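Leckie Hand-Held Gripper, Two-Unit Kit: Review After a Month of Demonstrations 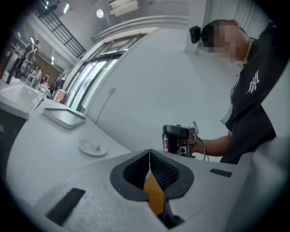
We bought the kit to record demonstrations for a pick-and-place policy without tying up the arm. Over four weeks in November it produced 447 usable episodes, nearly all of them short tabletop tasks: lift an item off a plate, set it in a tray, return. The same tasks by remote control, on our older Zastlow leader arm, took up to 6 times as long per episode.

Jaw travel is 85 mm. The trigger is linear through most of its range and stiffens near full closure, so light grasps are easy to record and firm ones are tiring. Špela Jurić, who did most of the collecting, switched hands after each block.

Tracking held up well near textured surfaces. Over plain white countertops it drifted, and we discarded a good number of episodes before putting printed mats at the edge of the work area. The manual covers this in one line, in an appendix.

Calibration takes four minutes per unit and has to be repeated after any knock to the lens mount. The mount screws are too short — we replaced them in the first week. The cable exit also needs strain relief.

Export is clean. Timestamps from both units agreed to within one video frame, and the gripper width channel loaded into the Plinham trainer without conversion.

Support answered twice, both times within a day. The replacement finger pads we ordered have not shipped.

Recommended for labs that already have a training pipeline. Buy spare screws with it.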